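El estudio Alalero lleva dos años con *Sukonau*, un juego de plataformas para portátiles que tendrá 19 niveles. Su director recuerda que en octubre todavía eran 20. «Quitamos el del faro. Repetía el salto doble del anterior y alargaba la partida», explica.

El motor, Grinodis, es propio. «Lo hicimos para un juego de naves que no salió -- y se nota en la cámara», dice. La memoria también ha obligado a recortar: cada enemigo tiene unos 130 fotogramas de animación, y los jefes no reciben más.
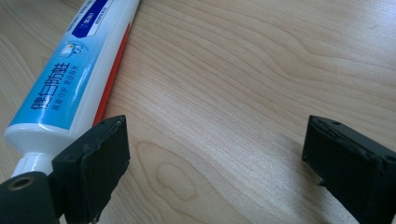
*Un tubo de dentífrico sobre una mesa de madera clara.*

Sobre la dificultad, prefiere no tocar nada más. «Mulder, el segundo jefe, se queda como está. Quien quiera puede bajar la velocidad en el menú». La música sigue pendiente de mezcla.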